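Brulten Chess Club opens second room and lending shelf in Gedmont

Gedmont, 29 April 2023

Brulten Chess Club will open a second playing room on the upper floor of the Obi Centre in Gedmont next month and start a free lending shelf of travel sets for members and their families.

The room will run alongside the club's existing one downstairs, which has been full on most club nights since November. It will be used for beginners' tables, juniors and casual games, leaving the downstairs room for league matches and longer time controls.

The club has signed a lease on the room with the centre's manager, Kateck, at a cost of $2286 for the first term. The money came from entry fees at last year's rapid tournament and from a raffle held at the spring open day.

"We were turning people away at the door, and most of them were new players," said club president Seija Kauppinen. "A person who comes for a first game and can't get a seat doesn't usually come back for a second try."

Doors to the new room will open at 6 pm on club nights, with play from 6.30 pm. Juniors finish at 8 pm. There is a lift from the car park side of the building, and the kitchenette at the end of the hall is shared with the other groups on that floor. Players are asked to keep food off the tables while games are on.

The lending shelf will hold 15 magnetic sets, all small enough to fit in a school bag. Members can take one home for up to a fortnight by signing the book beside the shelf. Junior members need a parent or guardian to sign for them. There is no charge, but lost pieces have to be reported when the set comes back so that spares can be ordered.

Magnetic sets were chosen after the club tried several kinds over the summer. The full-size vinyl boards used in matches are too wide for a train tray or a bedside table, and the cheaper folding sets lost pieces quickly. On a magnetic board a game can be left half played and picked up again after dinner.

New borrowers will be shown how to set up before they take a board home. White's pieces go on the two rows nearest White and Black's on the two rows opposite, with the pawns in front and the taller pieces behind them. Each player should have a light square at the right-hand corner. The queens start on squares of their own colour, with the kings beside them. 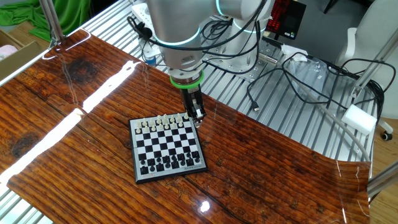 Small boards are harder on older eyes than people expect, according to Yasuo Kuroda, and the club should keep a few full-size sets upstairs for anyone who prefers them. Bishops and pawns can be hard to tell apart at that scale, Kuroda said, particularly under strong overhead light.

The club has agreed to this. Four of the upstairs tables will be kept for full-size boards, and a desk lamp will be available on request.

Beginners' coaching will be led by Haruna Tamura and Natsumi Sekiguchi, who have taught the club's junior group for the past two years. The course runs for seven weeks and covers how the pieces move, castling, en passant, basic checkmates and how to write down a game. Places are free for members and $5 a night for visitors. No equipment is needed and there is no age limit, although children under eight must have an adult in the room.

"A lot of adults tell us they learned the moves as kids and then forgot half of them," Tamura said. "They're welcome to start from the beginning. We go slowly for the first couple of weeks and nobody has to play in front of the group."

Players who already know the rules can go straight to the casual tables. Clocks are optional upstairs. Anyone wanting a rated game should put their name on the sheet in the downstairs room before 6.15 pm.

The club's library will also move upstairs. It includes opening manuals, puzzle books and bound back issues of several chess magazines, and can be used on club nights. Books are not being lent for the time being while the catalogue is redone. Donations of books in good condition are welcome, as are wooden or plastic sets with all their pieces. The club can't accept electronic boards.

More than 832 games were recorded in the club's scorebooks last year, including league, ladder and tournament play. Casual games are not recorded.

Membership forms are available at the downstairs desk on club nights and from the Obi Centre office during business hours. Existing members do not need to do anything to use the new room, and fees will stay the same until the annual general meeting.

Media contact: Hiyori Matsuda, secretary, Brulten Chess Club, care of the Obi Centre, Gedmont.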